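Keltico Baskets: Your Questions Answered

Thank you for stopping by! We get a lot of letters and emails about our shallow baskets and the play pieces people like to keep in them, and over the years the same questions have come around often enough that it seemed kinder to put the replies in one place.

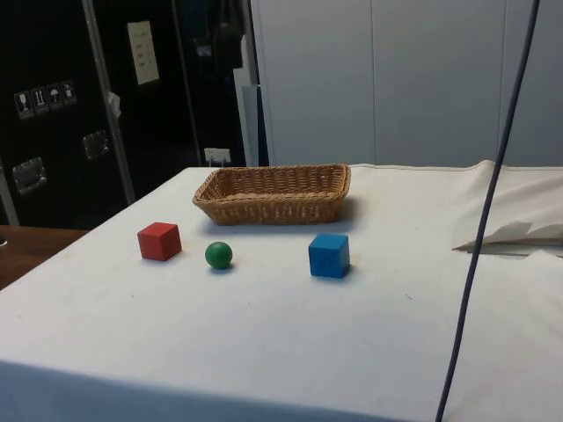

If you're new to us, Keltico is a small shop selling baskets, tablecloths and simple toys for family rooms. Most of our customers find us while looking for a way to get the blocks off the dining table before supper, and we're always glad to help with that.

Which basket should I buy for a table?

A shallow one, nearly always. Deep baskets are lovely on the floor, but on a table a small child ends up standing on a chair and fishing around in the bottom with one arm. Our long rectangular basket, the Bokness, has low sides that lean outward, so you can see everything in it from your seat. It also has a thick braided rim, which is comfortable to grab even if your hands are full of other things (mine usually are).

How much will it hold?

We're asked this a great deal and I never have a very satisfying reply. A handful of cubes and a ball or two will rattle around in it happily. If you're hoping to put away a whole set of building blocks, please look at the Didel instead, which is our floor basket and much deeper. Some families use the Bokness for whatever is being played with that day and keep the rest in the Didel, and that works very nicely if you have the shelf space.

Do the colors of the weave vary?

Yes, and quite a bit! You might get one that leans golden, or one with a good deal of reddish brown in it, and most have some of both. If you're ordering two and would like them close in color, write "please match" in the notes and we'll lay several side by side before we pack yours.

Is the white cloth really practical with children?

More than you'd think. A plain white cloth makes small things easy to find, and a dark green ball that would vanish on a walnut table shows up right away. Ours is plain cotton and goes through the washing machine with everything else. Wash it at home before its first use, as it will draw up a little. For grape juice, rinse it cold straight away and don't leave it till morning, which I say from sad experience.

The cloth came with fold lines. How do I get them out?

Spread it over the table in the evening, mist it lightly with water, smooth it from the middle outward with your palms, and leave it overnight. A warm iron is quicker, of course. If you don't mind a crease or two, the children won't either.

Can I buy the cubes and balls one at a time?

You can. We sell them singly because blocks go missing singly. The cubes come in red and blue, and the balls in green and yellow. Please tell us which cube color you've lost, and if you have an older set, send a measurement along one edge, as the sizes have changed over the years and two cubes from different years may not quite match.

My ball keeps rolling off the table. Any ideas?

Oh, we know this one! A cloth slows it down somewhat, and a thicker cloth slows it down more. A folded towel under the side nearest the child helps too. Mrs. Ní Chonaill, who wrote to us from the coast, starts every game by dropping the ball in the basket first and letting it out last, and I've borrowed that idea for my own kitchen.

How do you get a three-year-old to tidy up?

Slowly! Put the basket at the far side of the table, a comfortable reach away, and ask for one thing by name: "Could the red one go home now?" Then wait, longer than feels natural. Asking for everything at once tends to end in tears, sometimes the grown-up's. We find it goes better before a meal than before bed.

How do I clean the basket?

Turn it upside down and tap the bottom, then go over the weave with a dry, soft brush. Crumbs like to settle where the sides meet the floor of the basket. For sticky spots use a barely damp cloth and let it dry in the open air, well away from radiators. Please don't soak it.

A strand has come loose. Is it ruined?

Not at all. Tuck the end back under its neighbor with a blunt needle. If it has snapped, or the braid on the rim is coming undone, send it to us and Pak-hei Lui will mend it on our repair bench. Small repairs are free for baskets bought from us, and you only pay the postage.

What if I change my mind?

Send it back within 30 days and we'll refund you. We do ask that cloths come back unwashed.

When can I reach you?

Email any time. The phone is answered from nine until three, except on Tuesday, when we're packing orders and can't hear it ring.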